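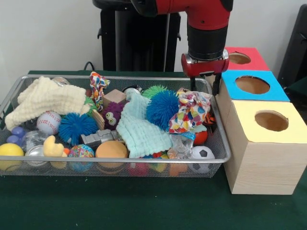
Ponden 놀잇감 건조 보관장

Ponden 놀잇감 건조 보관장은 어린이집, 유치원, 장난감 대여 시설, 소아 병동 놀이실에서 세척을 마친 놀잇감을 말리고 보관하기 위한 설비입니다. 봉제 인형과 천 소재 놀잇감, 목재 교구, 플라스틱 블록을 한 장 안에서 구역을 나누어 다룰 수 있으며, 별도의 배관 공사 없이 일반 콘센트에 연결하여 사용합니다.

본 페이지에는 제품의 구성과 사양, 설치 조건, 운영 방법, 유지 관리 및 구매 절차를 수록하였습니다. 기관의 시설 담당자와 구매 담당자께서는 설치 조건 항목을 먼저 확인하여 주시기 바랍니다.

제품 개요

놀잇감은 재질에 따라 마르는 속도가 크게 다릅니다. 표면이 매끈한 플라스틱은 물기를 닦아 두면 금세 마르지만, 솜이 든 인형은 겉이 말라 보여도 속에 습기가 남는 경우가 많습니다. 목재 교구는 높은 온도에 노출되면 갈라지거나 도장면이 들뜰 수 있습니다. 많은 기관이 건조대와 창가, 수납장 위를 나누어 쓰고 있으나, 이러한 방식은 날씨의 영향을 받고 건조가 끝난 물품과 그렇지 않은 물품이 섞이기 쉽습니다.

본 제품은 장 내부를 상단, 중단, 하단으로 구분하고 단마다 바람의 세기를 달리 설정할 수 있도록 하였습니다. 가열 건조보다 송풍을 기본으로 하며, 약한 온풍은 필요한 단에서만 선택하여 사용합니다. 건조가 끝난 뒤에는 내부 공기를 주기적으로 순환시키는 보관 운전으로 자동 전환됩니다.

기본 구성

본체
분체 도장 강판으로 제작한 직립형 장입니다. 모서리는 둥글게 마감하였으며, 하부에는 높이 조절이 가능한 받침 4개가 부착되어 있습니다. 벽면 고정용 철물이 함께 제공됩니다.

선반
통풍이 되는 타공 선반으로, 도구 없이 탈착할 수 있습니다. 선반 하나의 적재 한도는 고르게 분산한 하중을 기준으로 합니다. 무거운 목재 교구는 하단에 두십시오.

걸이대
역할 놀이 의상과 인형 옷, 손인형을 걸어 말리기 위한 봉입니다. 상단 선반을 분리한 자리에 장착합니다. 봉의 위치는 앞뒤로 조절할 수 있습니다.

소형 부품 망
블록, 퍼즐 조각, 소꿉놀이 부속처럼 크기가 작은 물품을 담는 지퍼식 망입니다. 망 겉면에 반 이름이나 놀이 영역을 적은 표를 끼울 수 있습니다.

물받이
본체 바닥에 있는 서랍형 물받이는 앞쪽으로 당겨 꺼냅니다. 물이 일정 높이에 이르면 조작부에 안내등이 켜지고 송풍이 멈춥니다.

조작부
성인의 가슴 높이에 위치하며, 덮개를 닫으면 잠김 상태가 됩니다. 화면 표시는 한국어와 영어 중에서 선택합니다.

주요 사양

모델명: Ponden 놀잇감 건조 보관장
본체 높이: 1550 mm
최대 소비 전력: 300 W
선반 수: 4개
운전 방식: 송풍, 약온풍, 보관
문 형식: 여닫이, 자석식 닫힘 및 열쇠 잠금
본체 재질: 분체 도장 강판
설치 방식: 바닥 거치 및 벽면 고정
공급: Bindmont

폭과 깊이는 주문 형식에 따라 다르므로 견적서에 첨부되는 외형도를 참조하시기 바랍니다. 사양은 품질 개선을 위하여 사전 통지 없이 변경될 수 있으며, 계약 체결 이후의 변경 사항은 구매 기관에 서면으로 알려 드립니다.

설치 조건

본 제품은 실내 전용입니다. 바닥이 평평하고 물이 고이지 않는 장소에 설치하여야 하며, 뒷면과 벽 사이에 100 mm 이상의 간격을 확보하여 주십시오. 이 간격은 동봉된 벽면 고정 철물을 사용하면 자동으로 맞추어집니다.

세척실에 설치하는 경우에는 개수대에서 물이 튀는 범위를 피하여야 합니다. 보육실 안에 설치하는 경우에는 낮잠 공간과 비상구 앞을 제외하고, 문을 완전히 열었을 때 영유아의 통행로를 가리지 않는지 확인하십시오.

벽면 고정은 설치 장소와 관계없이 필수입니다. 석고 벽체에는 보강재 시공이 먼저 이루어져야 하며, 해당 공사는 제품 가격에 포함되지 않습니다. 벽체의 구조를 알 수 없는 경우 방문 점검을 신청하실 수 있습니다.

전원은 접지된 단독 콘센트를 권장합니다. 연장선과 다구 콘센트를 이용한 설치는 보증 대상에서 제외됩니다.

재질별 건조 안내

봉제 인형과 천 놀잇감
세탁 후 충분히 탈수한 상태로 넣습니다. 물품 사이에 손이 들어갈 정도의 간격을 두고, 중간에 한 차례 뒤집어 주십시오. 솜이 두꺼운 인형은 건조가 끝난 뒤 가운데를 눌러 속의 습기를 확인합니다. 축축한 느낌이 남아 있으면 송풍 운전을 반복합니다. 충전재를 알 수 없는 물품에는 약온풍을 사용하지 마십시오.

목재 교구
젖은 수건으로 닦은 교구는 마른 수건으로 한 번 더 닦은 뒤 넣습니다. 물에 담가 세척하는 방식은 권장하지 않습니다. 운전은 송풍만 선택하며, 접착하여 조립한 교구는 이음매가 벌어지지 않았는지 꺼낼 때 살펴보십시오.

플라스틱 블록과 모형
물기를 털어 낸 뒤 망에 담습니다. 오목한 부분이 아래를 향하도록 두면 건조 시간이 짧아집니다. 속이 빈 물놀이용 장난감은 내부의 물을 완전히 빼낸 다음 구멍이 아래로 가도록 세워 둡니다.

종이와 판지 교구
본 제품의 건조 대상이 아닙니다. 그림책과 판지 퍼즐은 마른 상태에서 보관 운전으로만 두실 수 있습니다.

전지가 들어 있는 놀잇감
전지를 반드시 분리한 뒤 표면의 물기만 말립니다. 전지를 분리할 수 없는 제품은 넣지 마십시오.

운영 절차

세척을 마친 놀잇감을 재질별로 나눕니다. 파손된 물품과 부속이 빠진 물품은 이 단계에서 따로 빼 둡니다.

하단부터 상단의 순서로 적재합니다. 선반 뒤쪽의 송풍구를 물품으로 막지 않도록 하고, 천 놀잇감은 선반 밖으로 늘어지지 않게 놓습니다.

문을 닫고 단별 운전 방식을 선택합니다. 기관에서 자주 쓰는 설정은 조작부에 저장할 수 있습니다.

건조 완료 표시가 나타나면 담당자가 물품의 상태를 확인한 후 보육실로 옮기거나 보관 운전을 유지합니다. 젖은 물품을 추가로 넣을 때에는 이미 마른 물품을 먼저 꺼내십시오.

사용을 마치면 물받이를 비우고 문을 잠급니다. 열쇠는 영유아의 손이 닿지 않는 곳에 보관합니다.

기록 관리

제품과 함께 제공되는 Puvari 기록지는 세척일, 물품 분류, 담당자 서명, 특이 사항을 기재하는 양식입니다. 문 안쪽의 꽂이에 보관할 수 있으며, 기관의 자체 점검 양식이 있는 경우에는 이를 대신 사용하여도 무방합니다. 대여 시설에서는 반납 확인표와 기록지를 함께 철하여 두면 물품별 세척 이력을 조회하기에 편리합니다.

기록지의 전자 문서 원본은 공급처에 요청하시면 받으실 수 있습니다. 기관명과 반 이름을 넣은 수정본의 배포는 해당 기관 내부로 한정합니다.

청소와 점검

물받이는 사용한 날마다 비우고 중성 세제로 씻어 말립니다. 선반과 걸이대는 매주 닦아 주십시오. 염소계 소독제를 사용한 경우에는 깨끗한 물수건으로 잔여물을 제거한 뒤 건조합니다.

흡기 필터는 본체 측면 덮개 안쪽에 있습니다. 매월 꺼내어 먼지를 털고, 변색되었거나 찢어진 필터는 교체합니다. 필터를 빼낸 상태로 운전하지 마십시오. 교체용 필터는 Maruyama 규격품을 사용하며, 주문 시 본체 명판에 적힌 제조 기호를 함께 알려 주셔야 합니다.

문 둘레의 패킹에는 섬유 보풀이 끼기 쉽습니다. 보풀이 쌓이면 문이 완전히 닫히지 않아 운전이 시작되지 않을 수 있으므로 부드러운 솔로 제거하십시오. 송풍기 내부의 청소와 전기 부품의 교체는 기관에서 직접 하실 수 없습니다.

장기간 사용하지 않을 때에는 내부를 비우고 전원 플러그를 뽑은 뒤 문을 조금 열어 둡니다. 방학 기간에는 열린 문이 움직이지 않도록 동봉된 고정띠를 걸어 주십시오.

안전상의 주의

본 제품은 성인이 조작하는 설비입니다. 영유아가 문에 매달리거나 내부에 들어가지 않도록 관리하여야 합니다.

본 제품에는 살균 또는 멸균 기능이 없습니다. 감염병 발생 시의 놀잇감 소독은 관할 보건 당국의 지침과 소독제 제조사의 사용법에 따라 별도로 실시한 뒤, 건조 용도로만 본 제품을 이용하십시오.

알코올이나 용제가 묻은 물품, 점토와 물감이 마르지 않은 작품, 식품은 넣을 수 없습니다. 운전 중 이상한 냄새나 소음이 발생하면 즉시 전원을 차단하고 공급처에 연락하시기 바랍니다.

선택 품목

추가 타공 선반
추가 소형 부품 망
긴 의상용 걸이대
교체용 흡기 필터
석고 벽체용 보강 철물
Puvari 기록지 묶음

선택 품목은 본체와 함께 주문하거나 추후 별도로 주문할 수 있습니다. 긴 의상용 걸이대를 장착하면 중단 선반을 사용할 수 없습니다.

견적 및 구매 절차

견적은 기관 단위로 발급합니다. 신청서에는 기관명, 설치 장소, 벽체 종류, 주로 건조할 놀잇감의 재질, 희망 납품 시기를 기재하여 주십시오. 설치 예정 장소의 도면이 있는 경우 함께 제출하시면 방문 점검을 생략할 수 있습니다.

공급처는 신청서를 검토한 후 외형도와 견적서를 보내 드립니다. 기관에서 견적을 승인하시면 납품 일정을 확정하고, 설치 당일 담당자 교육을 함께 진행합니다. 교육에는 세척 업무 담당자와 시설 담당자가 모두 참석하여 주시기 바랍니다.

3월은 신학기 준비로 설치 신청이 집중되는 시기입니다. 해당 월의 설치를 희망하는 기관은 겨울 방학 이전에 신청을 마쳐 주십시오.

보증 및 사후 지원

보증 조건은 제품에 동봉된 보증서를 따릅니다. 흡기 필터, 망, 패킹은 소모품으로 분류됩니다. 벽면 고정을 하지 않은 설치, 임의 개조, 지정되지 않은 필터의 사용으로 발생한 고장은 유상으로 처리합니다.

수리를 신청하실 때에는 조작부에 표시된 안내 기호와 본체 명판의 제조 기호를 확인하여 주십시오. 설비를 다른 건물로 이전하는 경우에도 사전에 알려 주시면 벽면 고정 철물의 재사용 가능 여부를 안내해 드립니다.

제품 문의: Bindmont 교육 시설 설비 담당 Talha Paracha
본 안내문 개정일: 2024년 4월 11일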